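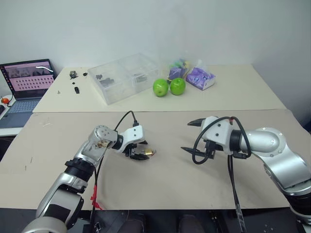
Slide 1. Left arm holding, right arm open. Brass-coloured piece over the paper.

Speaker notes, gripper comparison talk, Kusbridge, February 17, 2019

Right, hello everyone, can you hear me at the back? (Wait for a nod. Last time I did ten minutes with the mic off.)

I'm Mali Edwards, and I've spent most of January swapping fingers on two arms and swearing at small brass things. Thanks to Morfudd Harries for having me, and to Rafsan Pramanik, who wrote the controller side and will take any question with the word "latency" in it.

So, the question we started with was dead simple. We had two finger sets, the short ones from Zorketeck and the longer ones Trefor Eynon cut for us over in Wynne, and we wanted to know which to keep for fiddly metal jobs. Pick it up, hold it level over the paper, offer it to the other hand. I thought it'd take an afternoon!

Leave slide 1 up while I talk about cables. Look at the loop over the top of each gripper. We fussed over those loops more than anything else in the project. Too tight and the wrist feels it when it rolls, too slack and you've got a black cable swinging across the head camera just as the fingers close. If you take one boring thing home with you tonight, please make it cable slack.

Then numbers, quickly. We ran 90 handovers with each finger set, same speed, same start positions. The short fingers dropped 13. The long ones dropped four. I was properly chuffed with that until Rafsan pointed out that most of the short-finger drops came when the object was sitting near the tip, and we'd been sloppy about where we grabbed it. So call it a win for the long ones but don't go quoting me on it in Zistlow.

(Pause here, someone always asks about force. Answer: we dropped it to 40 per cent of maximum for everything after the first day. Above that the brass tended to squirt out sideways. Do the hand gesture.)

Next slide.
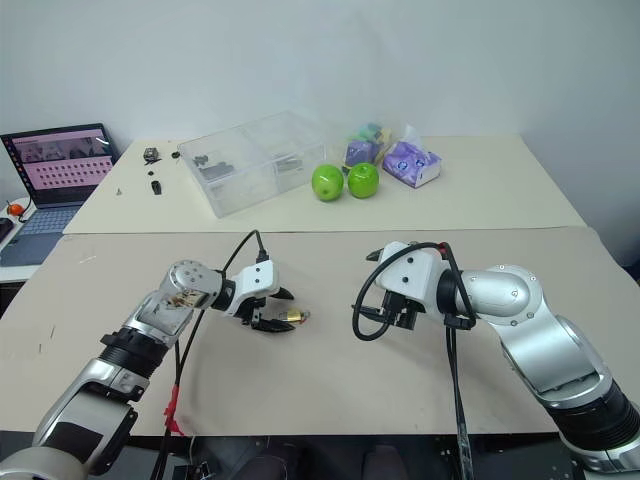
Slide 2. Brass padlock in the left gripper, right gripper waiting.

I love a padlock as a test object. It's heavy for its size, it's smooth, and it's shiny enough to upset a camera, see how it glints there. Held sideways like this it wants to rotate in the fingers, and you find out very fast whether your grip is any good.

Point at the right arm. The approach is the bit I'd do differently. We had the receiving hand come in from the side with its fingers only slightly open, and it needs more room than that. Hywel Humphreys reckons we should open fully and close late. I reckon he's right, and I've told him so, which hurt.

Cameras: the head view was fine for lining up, poor for judging depth once the fingers hid the object. We'd like to try a wrist camera on one side first. Don't promise a date!

If there's time, do the story about the Wynne train. If not, straight to questions, and Rafsan has spare fingers in his bag for anyone who wants to hold one.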